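Call for participants: working group on good practice for hand-held gripper demonstrations

Ornumel is looking for 9 participants to help draft and test a code of practice for recording manipulation tasks with hand-held grippers. The finished document will be used at our Prydderch and Giller sites and offered to partner laboratories without charge.

Background

Recordings made by people holding a pair of grippers are now a common source of training material for two-armed robots. Each laboratory has its own habits. Table covering, starting position, cable routing, operator breaks and the labelling of failed attempts are handled differently from one room to the next, and recordings from two sites often cannot be combined. A first draft of the code, known internally as Donance, contains 186 clauses. Many of them overlap, and several have never been tried by anyone other than their author.

The group will work on the draft clause by clause, with practical trials at the bench. A typical trial uses one table, two grippers, one operator and a short pick-and-place task.
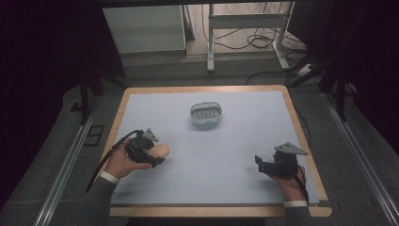 Shota Amano
Coordinator, Procedures and Operator Safety

An egg-shaped object held in the left gripper and an empty basket near the middle of the sheet make a simple layout, but the draft has clauses on nearly every part of it: where the container stands, how the idle gripper is held, and which way the cables leave the table. Participants will carry out tasks of this type as written, then report where the wording is unclear, too strict or missing.

What the work involves

Participants take turns as operator and as observer. The operator follows the clauses under trial. The observer marks each departure from the text on a printed form and does not speak during a recording. Forms are compared at the end of each session and proposed changes go to the drafting editor.

Topics for this round:
Placement and fixing of table coverings
Cable routing at the wrist and on the floor
Grip posture and rest intervals
Starting and finishing positions
Marking of dropped or abandoned attempts
Removal of personal details from stored recordings

Time and payment

The round runs through October at the Prydderch site. Each participant attends for around 80 hours in total, in morning or afternoon blocks. No block contains more than 2 hours of gripper work. Participants are paid by the hour, including reading time, and travel costs are refunded against receipts.

Who can apply

Applicants must be 18 or over and able to hold a light tool in each hand while standing. We would like a mix of people: some with experience of robot operation, inspection or technical writing, and some with none. Left-handed applicants are particularly welcome – the current draft was written entirely by right-handed staff. Anyone with a wrist, elbow or shoulder complaint should mention it when applying. Observer-only places are available.

How to apply

Send a one-page letter to the coordinator at the Prydderch office, stating your availability, your dominant hand and any relevant experience. A CV is optional. Shortlisted applicants will be invited to a trial block, also paid, and will receive the relevant section of the draft beforehand.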